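Section 5. Printing and Applying Labels

Revised 25 October 2024 by Serpil Keskin

The Sezer label printer ships with a leaflet that promises a labeled storeroom in one afternoon. Allow longer. Before you print anything, finish the battery and tape steps in Section 4 and let the printer feed one blank strip.

5.1 Decide what gets a label

1. Walk through the storage area with a pencil and paper. Leave the printer on its charger.
2. Write down the containers people open when they are looking for something. Skip the ones where the contents are obvious.
3. Give each container one name of no more than 11 characters. The printer will accept more, but it shrinks the type to fit, and the "auto-readable" setting does very little about that.
4. Have a second person read the list. If they ask what a word means, change the word.

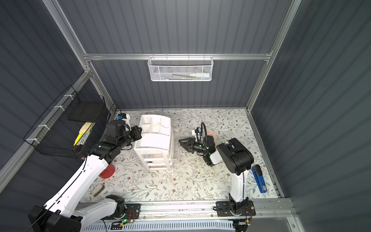 Drawer organizer with an open, divided top tray. Label the drawers first and the tray last, if at all.

Note: Categories like "Misc" and "Other" are already in the printer's memory. We suggest deleting them (Menu, Saved, Clear).

5.2 Choose the tape

Janden sells three tapes for this printer: Standard, Strong and Removable. The box for Strong claims it holds on any surface. We would not count on that for textured plastic or anything with a powdery finish. Removable is fine for the first month, while names are still changing.

1. Open the rear cover and lift out the old cartridge by its tab.
2. Turn the spool on the new cartridge until the tape is taut.
3. Press the cartridge down until it clicks, then close the cover.
4. Print a test strip. If the letters are gray, set Density to 5 and try again.

Caution: Do not pull the tape while the cutter is moving. The blade guard is thinner than it looks.
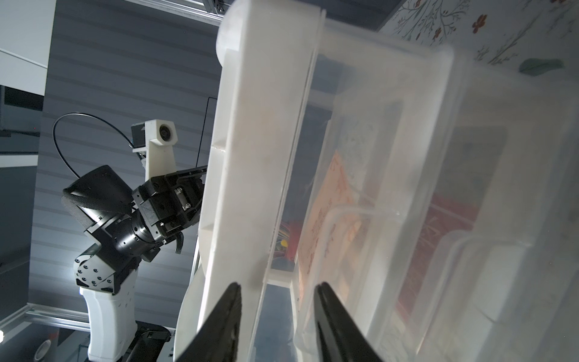 Clear tape is the one product in the range we would leave on the shelf. Black letters on a see-through strip need a plain background, and few containers have one. A frosted bin is a poor choice for it, as the cloudy wall blurs whatever is inside and the letters end up sitting on top of the blur. If the bin has a thick white rim, put white or clear tape there and leave the side wall alone. Check that the strip clears any molded ribs, which will lift an edge sooner or later.

5.3 Apply the label

1. Wipe the spot with a damp cloth and dry it. The Usmont cleaning pads sold with the printer are optional; we saw no difference.
2. Peel the backing from one end only.
3. Set that end down, then smooth the rest with a thumb.
4. Press for 10 seconds.

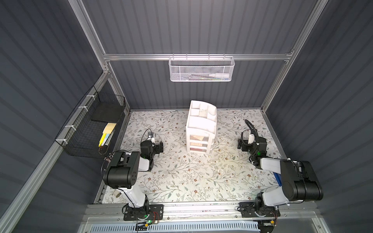 Step 4 is the one people skip, and most of the "bad tape" complaints Tuncay Değirmenci handled in June came down to it. The printer's rated life of 3,000 labels also assumes short ones, so treat that figure with some suspicion.

5.4 Open and hanging containers

Mesh and wire give adhesive almost nothing to grip. Use a tie-on tag, or stick the label to a card and fasten the card to the mesh.
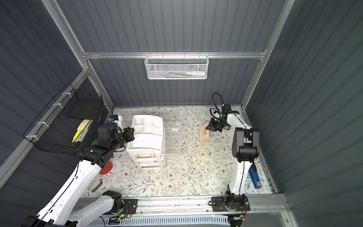
White mesh basket hung from a rail. Tag the basket, not the loose items in it.

If a tag keeps turning to face the wrong way, tie it at two corners.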